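Home & Kitchen Help > Small Spaces > Cooking away from the kitchen

Tablecloth under a portable gas stove, yes or no? (and where to put everything else)

Nuanchan Noiphan
2 February 2019

Hello everyone, I hope this is the right corner of the site for this. I help look after the upstairs room at Surnari, in Praltulville, and we are putting together a little cooking table there so people can make something warm and eat it together. It's one table, one gas stove and one pan so far. I'm rather proud of it, but my sister took one look at the pictures and asked whether I was trying to set the place on fire. 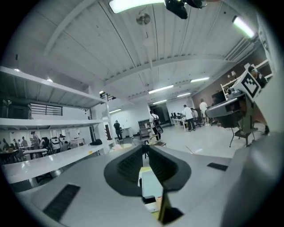
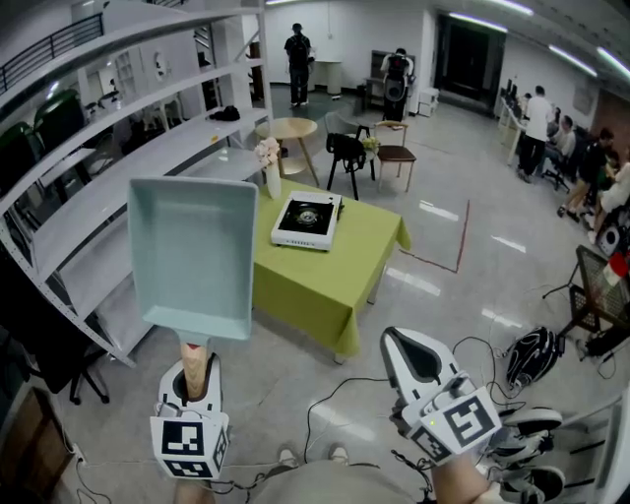
The first is the room in general, the second is the cooking table with its green cloth.

So, my worries, in no special order. The cloth is the big one. I picked that lime green to cheer the room up, as nearly everything else in there is white, and I'd love to keep it. It hangs down at the front and sides. The pink flowers in the vase at the back corner are artificial, and now I'm wondering about those too.

Then there's the pan. It's the rectangular one with the wooden handle, and my plan is rolled omelets. Will a square-cornered pan heat evenly over a round burner? I've only ever made omelets in a round pan on the big stove at home, and my first layer always comes out brown in the middle and runny at the ends.

And last, where would you keep the bowls, the eggs, the plates and so on? There's the long white shelving by the wall, but people leave bags on it, and a couple of green chairs live up there as well. I also have the small round table with the lower shelf, just behind the cooking table. We'd like to start in May with 10 people at most, and I have 80 dollars left to spend. Thank you for reading all this, I know I go on.

Raelene Faulkner

Nuanchan, please go on as much as you like, I do the same! I ran an omelet morning in our church hall for years on a stove much like yours, so I feel I know this table already.

Cloth first. I would take it off while the stove is in use. I know that's a pity with such a happy color, but the part that would bother me most is the bit hanging down. Someone brushes past, or sits down and catches it with a knee, and everything on top comes along with it. A lit burner and a pan of hot oil are the last things you want coming along. Cloth also tends to wrinkle up under the feet of a stove, and you want the stove sitting dead level. If the tabletop underneath is something you'd hate to mark, put a heatproof board or a big ceramic tile under the stove, wider than the stove on every side, but do read the stove's booklet first because some makers are particular about what goes beneath. When the cooking is done and everything has cooled, the cloth goes back on for the eating. We did exactly that and it felt like a small ceremony, the cloth coming out meant breakfast.

The flowers can move to the little round table, or over to wherever people will sit. Plenty of artificial ones will melt or catch quite happily, and I like 18 inches of bare table around a flame at the very least, more if you can manage it. Watch for dish towels and paper napkins too, those were always our trouble.

I'd also turn the stove so that it faces the cook squarely. It looks a touch angled to the right in your picture. That may just be how it was set down, but you want the knob where your hand expects it to be.

Now the pan. A rectangular pan over a round burner does get hotter in the middle, so what you've seen at home will follow you here if the flame is high. Keep it low, lower than feels right, and let the pan warm for a good while before the first egg goes in. Then slide the pan along a little every few seconds so each end gets a turn over the flame. Wipe it with oil on a folded paper towel between layers (hold the towel with chopsticks or tongs). Pour thin. When the top is still just a bit shiny, start rolling. Your first one will be ugly and you should eat it yourself, standing up.

Mind that wooden handle as well. Keep it pointing away from the flame and in from the edge of the table, so that a passing sleeve doesn't find it.

One more thing, and it's the one I'd be strict about: fresh air. Please ask whoever is in charge of the building whether an open flame is allowed indoors at all, and if they say yes, get proper ventilation going before you light it. I'd spend part of your 80 dollars on a carbon monoxide alarm and a fire extinguisher if there isn't one near. If they say no, a single induction plate does a lovely omelet, only check that your pan will work on it.

Stojanovska

no cloth. also dont let the pan sit over the side where the gas can goes, if yours is the type with a can. big pans do that and the can gets hot

Plonari

I agree with Raelene on nearly everything, so I'll only speak to the storage.

The round table with the lower shelf is your friend. Put it at the cook's side, within reach but clear of the flame. Raw eggs, oil and the mixing bowl on top, clean plates on the lower shelf, and you hardly have to take a step. I would move the flowers somewhere else then, they'd be in the way.

For the long shelving, I'd give up on fighting the bags. Pick one stretch of it, put a lidded crate there with a label, and keep the pan, the board and the utensils in that. People respect a label more than you'd think. The green chairs can come down when you have company and go back up afterward.

I'd also leave the floor between your table and the rest of the room as open as you can. We once tried 10 people around one burner and it was elbows everywhere, so we dropped it to seven and the waiting got shorter too. The others can come to the next round, or sit down and chop scallions.

Nuanchan Noiphan

Thank you, all three of you! The cloth comes off for cooking, that's settled, and I've told my sister she was right (she has asked for it in writing). Raelene, I'm going to ask about the flame before I buy anything at all. Plonari, seven sounds much kinder to the cook, and I do have a crate at home with a lid that nearly fits. I'll come back in May and tell you about the ugly ones.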